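Second progress report: the Gralgate gate and the Gradeo training year
Apr 14, 2025
To the Esteves craft fund, from Deolinda Meireles
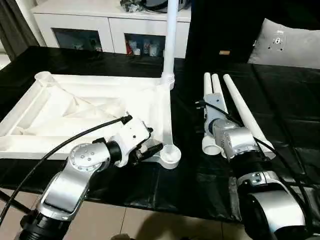

A robotic arm beside a large white plastic frame, on a table covered in black plastic.

Hello all, and thank you for the kind note after my last report. You asked for a bit more about the fire and a bit less about the invoices, so I've put the forge first and the money near the end. I'm writing this with a blister on my thumb, so forgive any odd typing.

When I last wrote, in December, I had the left leaf of the Gralgate gate laid out in chalk on the shop floor and not much else. The left leaf is now forged and standing against the back wall, and I'm very nearly halfway with the right. I do like looking at it! The old gate had been patched with arc-welded flat bar at some point, probably more than once, and I'd been dreading what we'd find when we cut that off. Most of the original bars underneath were thinner than they looked. We've kept the two hanging stiles and the middle rail from the old ironwork and everything else is new.

A word about the joints, as your assessor asked. All the rails go into the stiles with a proper mortise and tenon, and the tenons are riveted over hot. The scrolls are held with collars, and there's no weld anywhere except the fire welds at the ends of the leaf sprays. I'd said in the application that I'd do it this way and I've stuck to it, though I did have a wobble in the middle of the collars. A collar wants to be cut a touch long, and how long depends on the section, and I spoiled a good few before I stopped trusting my old notes and made a fresh test piece. I've written the lengths on the wall above the vice now.

The leaf sprays have been the slow part. Each leaf is drawn out from square bar, necked down, spread with the cross peen and then veined over a swage I made for the job. The old leaves that survived don't match each other at all (one smith had a heavy hand and another, I think later, liked a very pointed tip), so I had to pick one to follow. I went for the heavier one. I sent drawings of both to the parish and they agreed with me, or at least they said they couldn't see much difference, and I'm taking that as a yes.

There are 40 leaves in the design altogether. The left leaf of the gate has all of its sprays on, and the ones for the right are at different stages, mostly blanks. I've put three aside because the fire weld at the stem looked dirty and I don't want to hang something in public that I'd be fretting over for the rest of my life.

Gradeo

The training side is called Gradeo on your paperwork, so I'll call it that too, although everyone in the shop just says "the evenings". You paid for two trainees and a set of open evening sessions over the winter. Both trainees are still here and both can now make a decent pair of tongs, which was the first proper hurdle. One of them has taken to punching and drifting like a duck to water. The other is much happier at the drawing board and has redrawn my gate plans so neatly that I'm embarrassed by the originals.

They've had 272 hours at the anvil between them so far, against the 300 we planned by the end of the spring, so we're in good shape there. I was worried about this figure after the cold snap, when the water pipe to the slack tub froze and then split, and we lost the better part of a fortnight. We made it up by starting earlier in the mornings. I'm not a morning person, but the light is lovely at that hour and you can judge your heat far better before the sun comes round to the big door.

The open evenings have gone well and also a bit sideways. I'd planned them as a course, with people coming back each time and building on what they'd done before. What I got was a core of regulars and then a lot of people who wanted one go at making a hook. After the third evening I gave up on the course idea and split the room - regulars at the two coke hearths, first-timers at the little gas forge with a trainee looking after them. It's noisier but it works, and the trainees have learnt a huge amount from having to explain things. I'd like to carry on that way if you don't mind the change from what I wrote in the application. Do tell me if it needs a form.

Things that haven't gone to plan

The power hammer. I'd put down Gruris for the refurbishment and they did take it away and bring it back when they said they would, but the clutch is still snatching. It hits twice when you've asked for once, which is no good at all on a tenon. They've been back to look and have ordered a new lining. Until it's fitted I'm only using it for drawing down heavy stock, and the tenons are being done by hand with a striker. It's slower, though I must say the shoulders are crisper for it.

Coke has been a nuisance too. The last delivery was full of fines and clinkered up something dreadful, and I've gone to a different merchant whose stuff costs more and burns cleaner. I think we'll come out even because we're using less, but I haven't proved that yet.

And the finish isn't settled. I'd always meant to have the gate hot-zinc sprayed and painted. The conservation officer would prefer linseed paint straight on the iron, with a promise from the parish to recoat it. I can see both sides. I've made up two sample bars, one each way, and hung them on the north wall of the yard where the weather's worst. They'll stay there until we have to decide.

Money

The full sheet is attached, so just the main points. Iron came in under what I'd allowed, mostly thanks to reusing the stiles. I've spent £949 on the hammer so far, and Gruris say the new lining is covered by their original quote. Coke is over. Trainee wages are exactly where they should be. I'd like your permission to move the saving on iron across to fuel, please, and leave the rest as it is.

What's next

The right leaf, first and last. I want the frame riveted up by the end of next month so that both leaves can be offered up together on the trestles and I can see whether the scrolls meet in the middle the way they do on paper. After that there's the overthrow to start, and the stone pockets at Gralgate to be measured again now the mason has been in. He's told me the left pier leans a little. I've asked him how much and he held up two fingers, so I'll be going over with a plumb line myself.

If anyone from the fund would like to come and see the left leaf before it's painted, I'd be delighted. Wear old shoes and don't put your hand on anything without asking, even if it's black. The kettle's in the office.

With thanks and best wishes,
Deolinda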